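Firnar Buckley Swim Short
Men's, 7-inch inseam
$45

Home > Warm Weather > Swim > Shorts

In stock: Navy, Moss, Brick
Sizes S to XXL
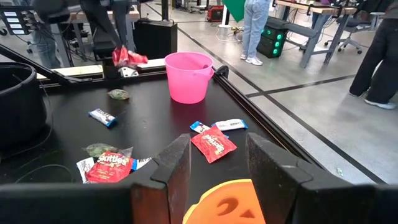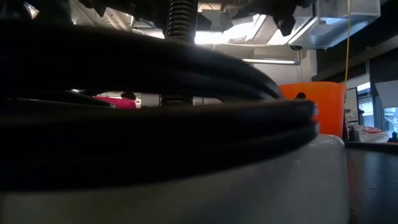 We've been carrying the Buckley for a while now, and it's still the pair we grab first when somebody asks for a swim short they can wear the whole day (and into a restaurant, if the restaurant is relaxed about that sort of thing). The fabric is light without being flimsy, the cut sits just above the knee on most people, and the waistband stays put when you dive in. That last part matters more than you'd think until you've come up from a cannonball holding your shorts with one hand!

The big change this season is the liner. The old mesh one was fine, but plenty of you wrote in about rubbing on long beach walks, and you were right. The new liner is a soft, stretchy knit, cut like a boxer brief, with flat seams on the inside of the leg. I wore a test pair for a full week at the lake and forgot it was new. If you'd rather have no liner at all, look at the Alach, which has the same outer shell and a slightly longer leg.

Pockets: two at the sides, deep enough for a phone on dry land, and one at the back with a zipper and a drain hole. There's a little loop inside the back pocket for a key. Please use it. My spare car key is at the bottom of a very pretty bay.

Details
Shell: recycled polyester with a bit of stretch
Liner: soft knit, boxer-brief cut
Waist: elastic all around, with a flat drawcord
Inseam: 7 inches in every size
Weight: 267 grams in a medium
Care: cold wash, hang dry, no fabric softener

Fit

True to size for most. If you're between two sizes and plan to do real laps in them, go down. If you're mostly going to sit by the water with a book, go up and enjoy the room. The drawcord gives you a fair amount to play with either way. Tall folks have told us the rise is generous, and I'd agree with that.

About the colors

Navy is a true dark navy, and it stays that way pretty well if you rinse out the chlorine after each swim. Moss is a grayish green that looks great with a white tee. Brick is new, and it's my favorite by a mile. It's warmer in the sun than it looks indoors, and it fades to a nice dusty shade over a summer or two.

Can I wear them for running?

You can! The liner handles it well and they dry fast. For anything longer than an easy jog I'd pick the Vadbridge short, which has side slits and a lighter waistband.

Do they come in kids' sizes?

Not yet. We ask Firnar every November when we place the spring order, and we'll keep asking.

Shipping and returns

Orders leave us within two working days. You have 45 days to send back anything unworn with the tags on, and exchanges for a different size ship free. Try them on over underwear, please, and leave the hygiene strip where it is.

Customer reviews (107)

"Bought the navy last year and came back for the brick. The new liner is a huge step up."

"Runs a touch roomy in the waist, but the cord sorts it out. Love the zip pocket."

"Dried on the porch rail over lunch and I was back in the pool after."

Page updated 30 Mar 2026 by Diarmuid Ó Briain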